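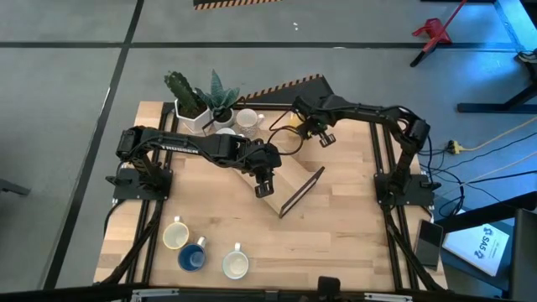

Kolleck Grain Desk: Frequently Asked Questions

Getting started

What does Kolleck do?
Kolleck keeps grain contracts, delivery tickets and settlements together for country elevators and the merchants who buy from them. If you've been running your position out of a spreadsheet with 14 tabs, we think you're going to love your first morning with it!

Who uses it?
Mostly independent elevators, feed mills and small merchandising teams. Triltbridge was our first customer with more than one site and now runs 537 open contracts through the system, from cash corn to basis-only soybeans. We also have users who handle nothing but oats, and they are some of the keenest people we talk to.

How long does setup take?
Three weeks is typical. Most of that goes into cleaning up old counterparty records, so if yours are tidy you may well be live sooner.

Contracts and pricing

Which contract types can I enter?
Cash, basis, hedge-to-arrive, deferred price and minimum price. You can roll a hedge-to-arrive contract to a new futures month without retyping it, and the original terms stay in the history.

Can I see my position during the day?
Yes, and this is the screen people get excited about. Every ticket, purchase and sale updates your long and short by commodity and delivery month. Click any number to see the contracts behind it — all the way down to the single truckload.

Do prices update by themselves?
Futures prices refresh on their own if you have a data feed. Basis is yours to set by location, and you can schedule a change for the next opening bell.

Deliveries and settlement

Does it connect to my scale?
We support most scale software that can export a file, and the Drumholm connector brings tickets in directly. Discounts for moisture, test weight and damage come from your own tables.

Can one load be split between several owners?
Sure. Enter the split by percent or by bushels and save it for the next time. One landlord arrangement can be reused all through harvest.

How many settlements can I run at once?
The batch limit is 1,275. Larger runs should be divided by location or commodity.

Accounts and help

Can my growers log in?
They can! The grower portal shows contracts, tickets and payments, and it works nicely on a phone in the cab. You choose what each grower sees.

What happened to the Guérin import tool?
It was folded into the main Import menu in April. Your saved mappings are still there under Templates.

Who do I ask about training?
Write to Duarte Lobo through the Help tab. He runs the live sessions and is happy to build one on your own contracts.

Page last updated 21 September 2018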